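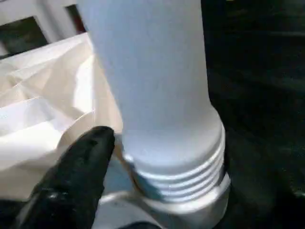 # Moving chair leg assembly to a two-arm cell

2022-09-15, Ukitz floor notes

These steps are for leads switching a bench from hand assembly to the two-arm cell. Our Grostanstead shop ran the changeover in August on the Wedix chair, a white plastic seat with four screw-in legs. A normal batch is 50 chairs.

## Before the shift

1. Cover the table with the black sheet and pull it as flat as you can. White parts are easier to pick out against it.
2. Set the seat upside down on the left half of the table.
3. Lay the spare legs on the right, side by side, threaded ends toward the operator.
4. Check that both arm cables can move freely through the full reach.

## Fitting the legs

Start each leg by hand for the first chair of the batch. If it goes in crooked, back it out and start again. Do not let the arm force it.
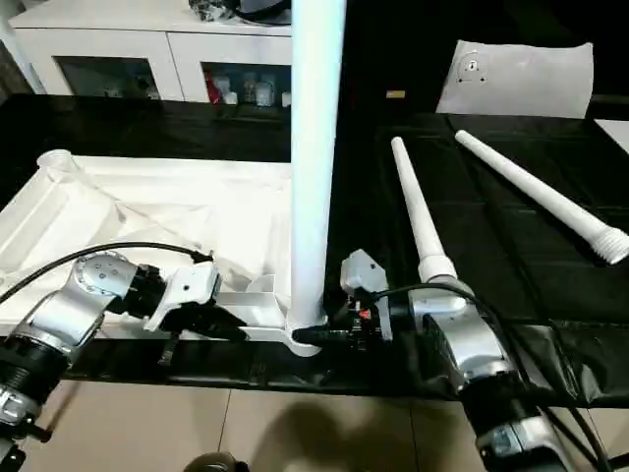 Once the first chair passes, load the Meng routine and stand outside the floor line. One arm steadies the base and the other works the leg. Stay within reach of the stop button until the second chair is done.

After the last leg, the arms pick the chair up, still inverted, for the lift check. A loose leg usually shows up at this point. Log it and set the chair aside for hand tightening.
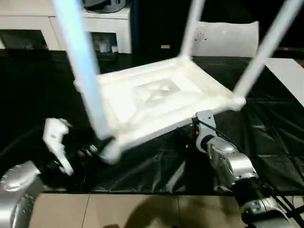
*Lift check, chair held upside down over the table.*

## What changes for the crew

Hand tightening used to take up most of the shift, and sore wrists were the main complaint. That work is now loading, checking and clearing faults. Of the 19 people on the line, all kept their hours. Everyone needs the fault-clearing class before running a cell alone. Sign up with your lead and use training code 1683 on your timesheet.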